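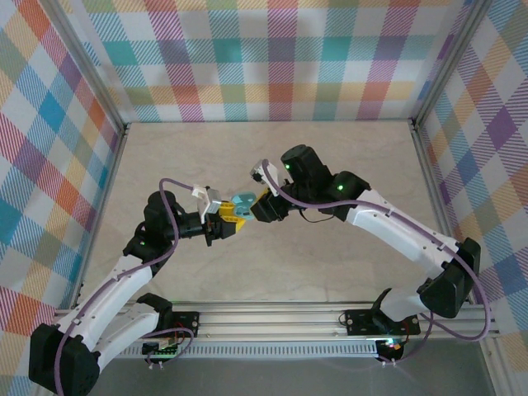 Both arms on the rail, yellow fingers holding the teal piece, black jaw coming in from the right.

Handover between two arms, step 3 of the Pillodley bench build

Assumes both arms are already calibrated. If not go back to step 2, it won't work otherwise.

What you need: both arms bolted to the same rail, spare cable ties, one smallish plastic thing with lobes or corners. Round stuff rolls out of the jaws, ask me how I know.

1. Power off. Check the mounting plates are tight. Ours at the Gorkside workshop had crept a bit and every pose was out.

2. Loop the purple cable over the wrist motor and down the outside of the white link. Leave slack. Too tight and it pulls out when the elbow straightens.

3. Power on, look for green on the motors. No green, reseat the plug at that joint.

4. Put the left arm in the meeting pose, up and over, gripper a bit left of centre. Close on the part. Save pose.

5. Bring the right arm in SLOWLY. Speed 50, no more. Stop just short of the part and save that aswell.

6. Last little move in, close right, wait, open left. The wait matters. Without it the two grippers fight and you get a horrible buzz.

7. Back the left arm off first, then lift the right.

If they bump, kill the power and move them apart by hand, dont try to drive them out of it.

Pose file goes in the Trokbridge folder. Step 4, picking up off the floor, in April hopefuly.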